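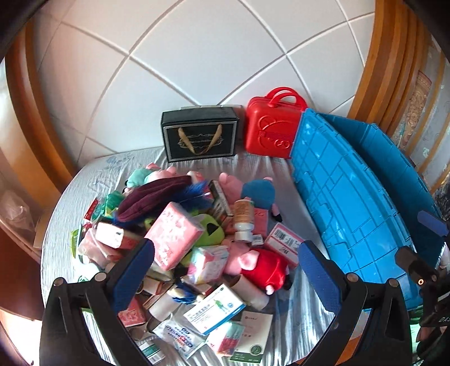 The **Tenum–Direr merger** was a proposed combination of two oil and gas producers, Tenum Petroleum and Direr Energy. The companies held talks over several months and signed a non-binding term sheet in September, but no final agreement was reached. The plan is often cited in writing on the oil sector as a case in which the exchange ratio, and not antitrust review, was the main obstacle.

## Background

Tenum began as a pipeline operator and moved into production by buying older onshore fields from larger companies. Its output was mostly crude oil with a low sulfur content, sold under short contracts to coastal refineries. Direr was the smaller of the two by revenue but held the larger reserves, most of them natural gas in the Arruda basin. It had borrowed heavily to drill there.

The two companies already worked together. They were joint owners of the Griner gathering system, a network of small pipelines that carried gas and liquids from wells in the basin to a processing plant. Tenum operated the system under a 15-year service agreement. Disputes over fees and maintenance costs on the Griner lines had gone to arbitration twice before merger talks began.

A fall in crude prices reduced the cash flow of both companies. Tenum cut its drilling budget by 30 percent and suspended share buybacks. Direr kept its budget but sold royalty interests in order to meet its debt payments.

## Proposed terms

The merger was to be carried out entirely in stock. Under the term sheet, Direr shareholders would have received 41 percent of the combined company and Tenum shareholders the rest. No cash was to be paid except in place of fractional shares. The combined company would have kept the Tenum name and taken on all of Direr's debt.

Other terms included:

- a board with a majority of directors named by Tenum
- a break-up fee payable by either side if its board changed its recommendation
- the transfer of the Griner system to a separate subsidiary, with its own lenders
- a limit on new drilling commitments in the Arruda basin until closing

Judite Pinheiro, then chief executive of Direr, was to lead the production division. The chief executive of Tenum was to keep that post in the combined company.

## Valuation dispute

The exchange ratio was based on the average share price of each company over a fixed period before the term sheet was signed. This method gave little weight to reserves that had not yet been developed. Direr's advisers argued for a net asset value method, in which future production is estimated field by field and discounted to the present. Tenum's advisers answered that much of the undeveloped gas could not be sold at a profit without more pipeline capacity out of the basin.

The gap widened when gas prices rose and crude prices stayed flat. Direr's shares gained 17 percent against Tenum's in the weeks after the signing, and its board asked for the ratio to be reset. Tenum offered a collar, which would have adjusted the ratio within set limits, but the parties did not agree on the width of the collar or on the dates to be used.

## Regulatory review

The companies made no formal merger filing. Preliminary work by their lawyers found little overlap in crude production, where both sold into a broad market. The Griner system was seen as the more difficult matter. Independent producers in the basin relied on it and had few other routes to the processing plant. Two of them wrote to regulators asking that any approval include open access to the lines at published rates.

## End of talks

The exclusivity period in the term sheet expired without being extended. Each company issued a short statement saying that discussions had ended and that no fee was owed. Pinheiro told investors on a later call that Direr had "no objection to the combination, only to the price."

## Aftermath

Tenum sold its share of the Griner system to an infrastructure fund and remained as operator under a new contract. Direr refinanced its bonds and signed long-term gas supply agreements with two power companies. The drilling limit, which had applied only while the term sheet was in force, lapsed with it, and Direr resumed work on its northern acreage.

## See also

- Exchange ratio
- Gathering system
- Net asset value
- Stock-for-stock merger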